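首页 > 搜索 请输入关键词 搜索

Plemier 双臂工作站 安装与使用手册
第3章 线材整理作业的安全规则与操作规范

发布日期:2026年8月11日 作者:Plemier 技术文档组
打印本页 | 发送至邮箱
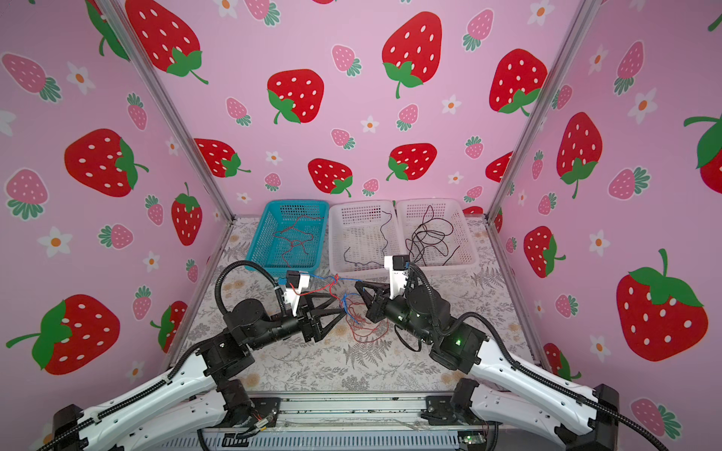

线材整理、分拣类作业属于双臂近距离协同作业,两侧夹爪的工作区在台面中央重叠,风险高于单臂取放。本章规定开机前检查、布料、运行、停机四个环节的要求,适用于所有采用 Plemier 双臂底座的工位,包括配用 Trindex 控制软件的旧型号工位。工位的基本布局为左右两臂分装于台面前沿铝型材底座的两端,料筐沿台面后沿排成一行,待整理的红、蓝细线放在两臂之间。围板和台布的花色由用户自定,但更换之后必须重新执行 3.2 节的视觉核对。

3.1 开机前检查

1. 确认急停按钮已按下,主电源处于断开位置。
2. 检查底座固定螺栓。用手沿水平方向推动臂座,不得有可感觉到的松动。
3. 检查两臂的波纹护线套,从底座一直查到肘部关节。护套开裂、脱出卡扣或内部线缆外露时,不得上电。
4. 检查腕部相机支架及其线缆。相机线须留出弯曲余量,手动将腕部转到两个方向的极限位置,线缆不应绷紧,也不应挂到夹爪或上臂。
5. 检查夹爪指尖。指尖内侧有线皮碎屑或胶状残留的,用无绒布擦净。
6. 清除底座附近的工具、螺丝和剪下的线头。裸露的电路板附近不得放置金属件。
7. 松开急停,接通主电源,等待关节指示灯稳定。指示灯的颜色含义随固件版本不同,以控制软件“状态”页的说明为准。

注意:第2步至第6步必须在断电状态下进行。断电后关节可能因自重下落,请先用手托住上臂。

3.2 围板、台布与视觉核对

1. 围板须完整安装并与立柱锁紧,不得以纸板或布帘临时代替。
2. 台布四边拉平,用压条或双面胶固定。夹爪抓取细线时指尖贴近台面,起皱的台布会被一并夹起。
3. 印花围板和印花台布允许使用。图案中含有与线材相近的颜色时,应在 Trindex 的“背景采样”中重新采集空台面图像,每个相机至少采集12张。
4. 采集完成后,在台面放一根红线和一根蓝线,逐个相机查看识别结果。识别框落在图案上的,调整照明后重做第3步。
5. 核对结果记入工位日志,写明围板型号、台布更换日期和操作人工号。

说明:Nulley 提供的素色围板可直接安装,无需改动立柱。换装后同样要做背景采样。

3.3 布料

1. 在控制软件中选择“暂停并保持”,确认两臂停止后按下急停,再将手伸入围板内。仅使用软件暂停不视为安全停机。
2. 将线材放在台面中央。单次放入的总长度不得超过200厘米,多余部分分批处理。
3. 线材两端均不得接电源、电池或其他设备。带插头的线先确认另一端没有连接。
4. 线团中不得混入剪刀、扎带头、裸露的针状端子。
5. 网孔料筐靠台面后沿放置,筐口朝上,筐与筐之间不得叠放。线材可以在筐内自然盘放,搭出筐沿的部分须收回筐内。
6. 料筐的位置和用途须与任务文件一致。调换料筐顺序后,应在软件中同步修改,不得靠操作人员记忆。
7. 双手和工具全部退出围板,再松开急停。

注意:不得在一侧机械臂运行时为另一侧布料。两臂共用中央区域,任何一侧的动作都可能进入对侧范围。

3.4 运行

1. 首次运行或修改任务文件后,先以低速模式完成一个完整循环,操作人员手不离急停。
2. 两个夹爪同时夹住同一束线时,应启用“拉力限制”。默认值适用于细导线,较粗的黑色线缆须按附录B另行设定。
3. 两爪指尖的最小间距设为2厘米。需要在空中交接线材时,可由任务文件临时解除此限制,交接结束后必须自动恢复。
4. 同一线团连续拉扯3次仍未分开的,程序应停止并提示人工处理。不得通过提高拉力或速度强行分离。
5. 运行中发现线材缠住关节、护套或相机支架,立即按下急停,不要用软件暂停代替。
6. 遥操作模式下,操作人员须能直接看到两臂,不得只凭腕部相机画面操作。

警告:夹爪合拢时可造成夹伤,被拉紧的线材松脱后可能弹起。观察人员应与围板开口保持约半米的距离,近距离检查时佩戴护目镜。

3.5 缠绕后的处理

1. 按下急停,断开主电源。
2. 一人托住上臂,另一人沿线材走向逐段松开。单人当班时,先用随机附带的支撑杆固定上臂。
3. 无法松开的部分可以剪断。剪切前辨认清楚相机线和关节线,不得误剪。
4. 取出全部断线,检查夹爪指缝。
5. 重新执行3.1节第3步至第5步。
6. 恢复供电后以低速模式空载运行一个循环。

3.6 停机与记录

1. 让两臂各自返回停放位,夹爪张开,爪间不得留有线材。
2. 按下急停,关闭控制软件,断开主电源。
3. 将台面上未处理的线材收入料筐或取出工位,不得留在夹爪下方过夜。
4. 填写工位日志。急停触发、缠绕、剪线三类情况必须逐次登记,注明发生时的任务文件名。

定期维护项目见第5章。使用 Thiele 夹爪替换件的用户,请在更换后重新标定指尖零位,并核对3.4节第3步的间距设置。2月以前出厂的底座不带支撑杆,可凭底座序列号向供应商申领。

打印本页 | 发送至邮箱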